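How to Put Together a Home Inventory Before You Ever Need One

If I asked you to write down everything in your kitchen drawers right now, from memory, how far do you think you'd get? I tried it once at the dining table with a cup of tea and managed the silverware, a can opener and then a long silence. That is more or less what an adjuster asks of you after a fire, only for the whole house, so it's well worth doing the job on a quiet afternoon instead.

Start small. Pick one room, and please don't make it the garage, or you'll give up before supper. I began in the hall closet, which took me less than an hour and gave me the courage to go on to the bedrooms.

Stand in the doorway and take a picture of each wall, then open every door and drawer and take another. After that, go around with a notebook or a spreadsheet and write down each thing, what you paid for it (a fair guess is fine for older items), and the month and year you bought it if you can remember. For anything with a plug, turn it over and copy the model and serial number. My Humby dehumidifier has its label underneath, in the tiniest print you ever saw, so keep a flashlight handy.

You don't need a separate line for every sock. I group clothes, books, towels and pans together – "winter coats, 5" is plenty – and save the single lines for anything that cost more than $145. My own list came to 634 lines in the end, and I'll admit I got a bit carried away with the sewing supplies!

Jewelry, musical instruments and collections deserve a closer look. Many policies put a cap on what they'll pay for these, so read that page of yours slowly and call your agent if the wording is muddy. A written appraisal can go in the same folder as your list.

Keep receipts if you have them. Paper ones fade, so photograph them while they're still readable, and search your email for the rest. I found nearly 300 that way, including one for a Flonau armchair I'd have sworn was a gift.

Last of all, store a copy somewhere outside the house. Online storage works nicely, or a memory stick at your sister's. I go through mine again every May, crossing off what's gone and adding what's new. 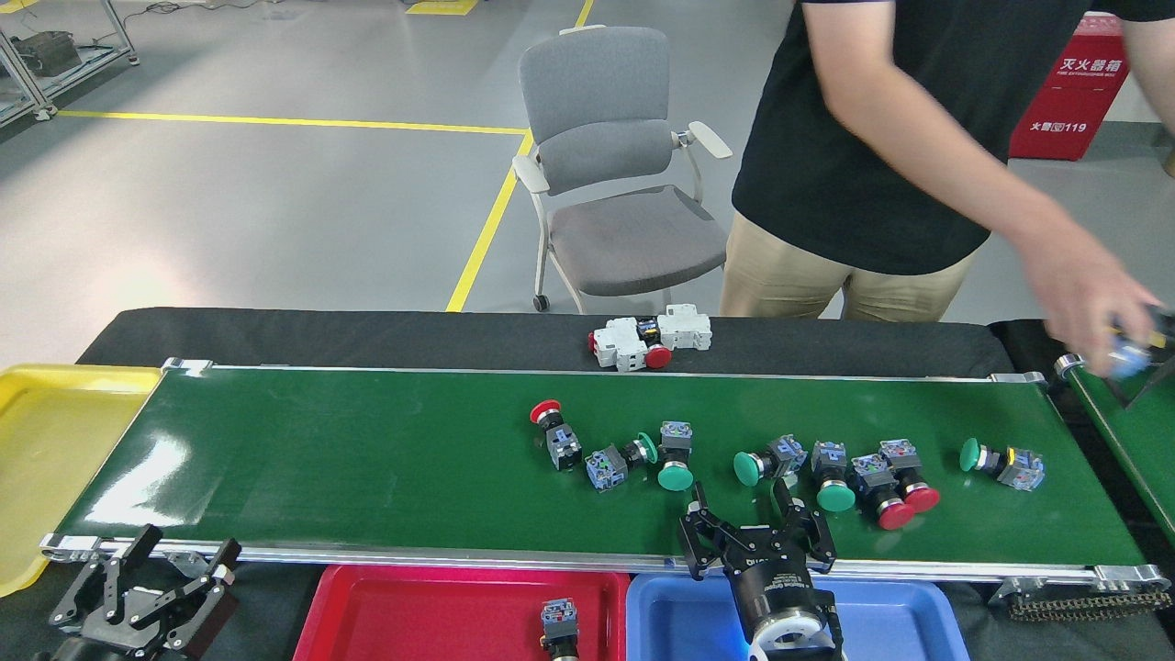
Syafiqah Yusof: Thank you for this, I've started with the linen closet. Do you list things that are fixed in place, like the built-in shelves and the ceiling fans? My agent said those go under the dwelling part of my policy, but I wrote them on a separate page anyway with the prices.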